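Back on the hand gripper build. I moved it from the kitchen table to the shared workshop in March and have been going back and forth since. Posting notes here so I stop losing them.

The plan hasn't changed. Two handheld grippers, one per hand, same parts in each. You squeeze a trigger, the yellow fingers close, and the lenses on the front plate record what the fingers are doing. The recordings go to a small arm later. The arm is still in pieces on a shelf.

Printed the fingers again, fourth set. The first ones flexed too much at the tip. These are flat-sided with rounded ends and a small oval opening near the top. Print time was 93 minutes for a pair, and I sanded the inside faces by hand.

Front plate is flat black now. The glossy one threw reflections into the lenses every time a lamp was on. It's held by black screws. I stripped one of them on the first try and had to drill it out, so go easy if you're using the short driver from the Cullitz kit.

Towels are the test cloth for now. Cheap, easy to wash, and they bunch up in a different way every time. One gripper goes to the edge of the towel and the other one stays close and watches.
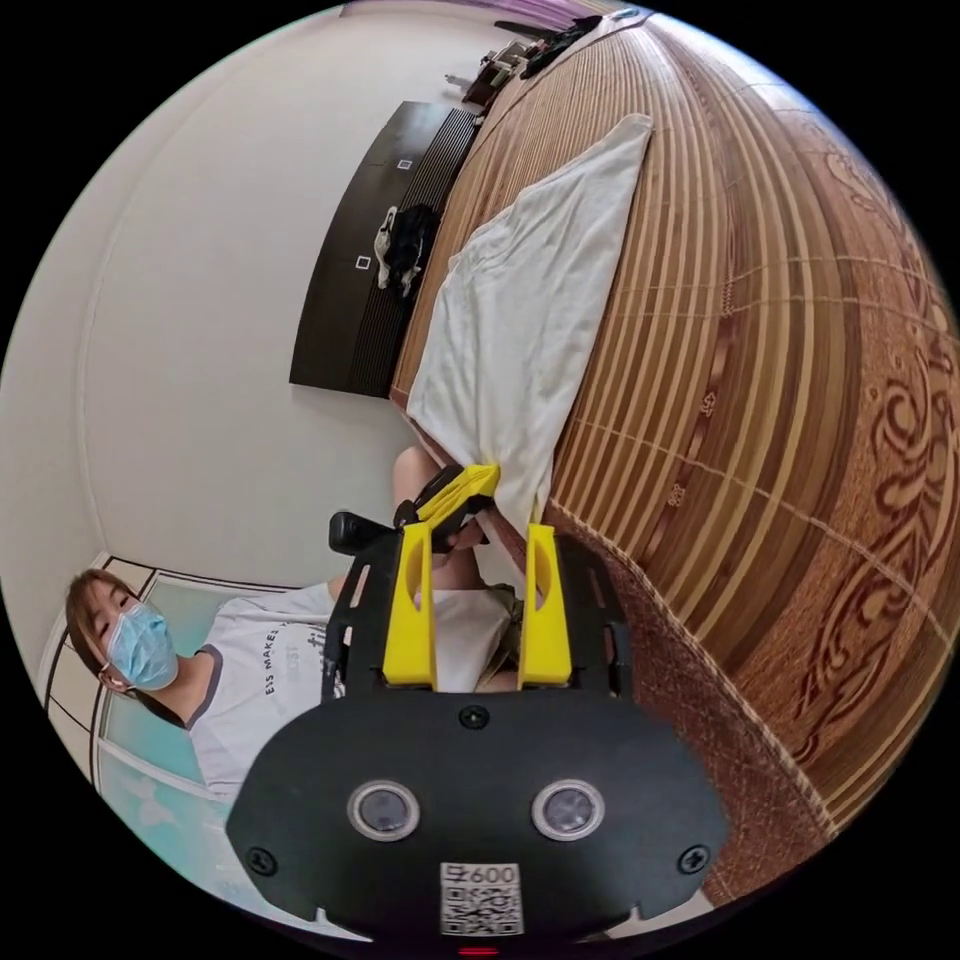 Kenta Fukuda wrote back that towels are too forgiving, and that I should try a pillowcase before I call the fingers finished. He says his own set did fine on terry cloth and then slid right off anything smooth.

Fair point. I have a pillowcase and a thin cotton shirt set aside. If they slip I'll glue a strip of rubber to the inside faces and try again before reprinting anything.

Trigger notes. The return spring is too stiff. After roughly 20 folds my index finger is sore. Valentin Vasseur gave me a softer one out of a Fillico stapler and it fits with a washer behind it. Only swapped it on the left gripper so far.

Cable for the right gripper still comes loose when I turn my wrist in. I put a zip tie on it. A printed clip would be better, and there's room for one behind the housing.

Files go up after I fix the screw holes in the plate. They're 2 mm too close to the edge on the version I have saved.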